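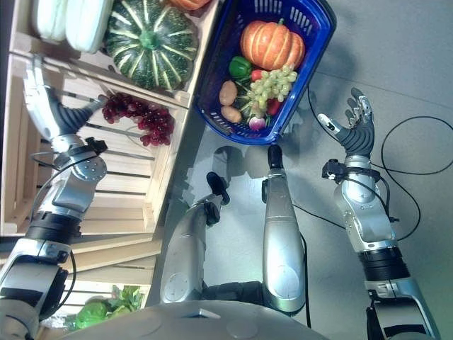 Food Storage and Distribution
Handout 7: Ripening, Rotting and the Difference Between Them

Bring this to the lab session at Plumthorpe in January. People who leave it at home tend to ask me questions that are answered on it, and I tend to answer them slowly.

1. Fruit is still alive

A picked peach has not been told that it's been picked. It goes on breathing: it takes in oxygen, burns its own sugars and acids, and gives off carbon dioxide, water and heat. The trade calls this respiration. On the tree, the losses were made good by the leaves. In a box on a loading dock there are no leaves, so the peach is living on savings.

How fast the savings go depends mostly on temperature. A common rule of thumb says the rate at least doubles for every 18 degrees Fahrenheit of warming, within the range where the fruit isn't being frozen or cooked. You'll see this called Q10 in the reading, the 10 being Celsius degrees. Learn to use both scales. Half the equipment at Plumthorpe reads one and half reads the other, and the labels fell off years ago.

Different crops burn at different speeds. Asparagus, sweet corn, broccoli and peas are fast. Onions, potatoes and mature winter squash are slow. If you remember that the growing, busy parts of a plant breathe hard and the storage parts don't, you can guess most of the table in the reading without memorizing it. You should still memorize it.

2. Two kinds of ripening

Climacteric fruits have a burst of respiration as they ripen, along with a rise in ethylene, a gas they make themselves. They can be picked mature but hard and will finish the job later. Apples, pears, bananas, peaches, tomatoes, mangoes and avocados are in this group.

Non-climacteric fruits don't have the burst. They're about as sweet on the day they are picked as they will ever be. Grapes, strawberries, cherries, citrus and pineapple are in this group. Leaving a sour pineapple on the counter gives you an older sour pineapple, possibly a softer one.

Note the word "mature." A climacteric fruit picked before it is mature will soften in a discouraged sort of way and never taste of much. Many of you have eaten this tomato.

3. Ethylene, friend and pest

Ripening rooms use ethylene on purpose. Bananas are shipped green and then gassed, usually at around 100 parts per million, with the temperature held steady and the room aired out so carbon dioxide doesn't build up. The gas starts the process and the bananas then carry on by themselves, like a meeting.

The same gas does damage elsewhere. It yellows broccoli and cucumbers, puts brown spots on lettuce and makes carrots bitter. The source can be a pallet of apples or a propane forklift.

Case: the Pruslow warehouse. Pruslow had a single cold room that held 1000 cases, set at 38 degrees Fahrenheit, and a manager who was very proud of it. Apples went along the north wall and lettuce opposite. The lettuce came out spotted. The manager blamed the grower, then the trucking firm, then the new lights. The lights were replaced. Read Masanobu Kobori's write-up in the course packet, particularly the second half, where he reports the conversation about the lights with more patience than I would have had. Then sketch a better layout for the room, assuming you can put up one wall.

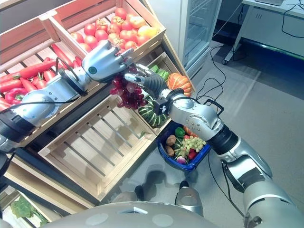 Why don't grapes get sweeter after they are picked?

Grapes get their sugar from the vine's leaves, and they keep almost no starch that could turn into sugar later. Once the bunch is cut, the supply stops. A berry that has dried out a little may taste sweeter, but that comes from losing water.

4. Cold, and too much of it

Cold slows nearly everything you want slowed. It doesn't follow that colder is always better. Crops from warm places suffer chilling injury well above freezing: bananas turn gray, cucumbers pit, basil goes black. Winter squash and pumpkins also dislike a proper cold room and do best somewhere cool and dry, near 50 to 55 degrees Fahrenheit. The damage often shows up only after the crop is brought back into the warmth, by which time it belongs to a customer.

Go back to your Pruslow sketch. If you put cucumbers in it, take them out.

5. Water

Most produce is mainly water, and the air would like it back. Leafy crops want humid air, 95 percent or so. Dry onions and garlic want it much drier or they sprout and mold. Wax, film and a plain plastic liner all help the leafy ones – until condensation forms, and then the mold has what it needs too.

For the lab

Read the Yorath chapter on humidity before you come. Skip the part on sprinklers, which is mostly about sprinklers.

Bring a coat. The cold room is cold.

Each pair will weigh its samples on arrival and again at the end. Write down the weights as you read them from the scale. Last year several pairs recorded lettuce that gained weight in dry air, and the explanations were longer than the reports.

Sketches are due at the start of the lab, on paper, with both names on them.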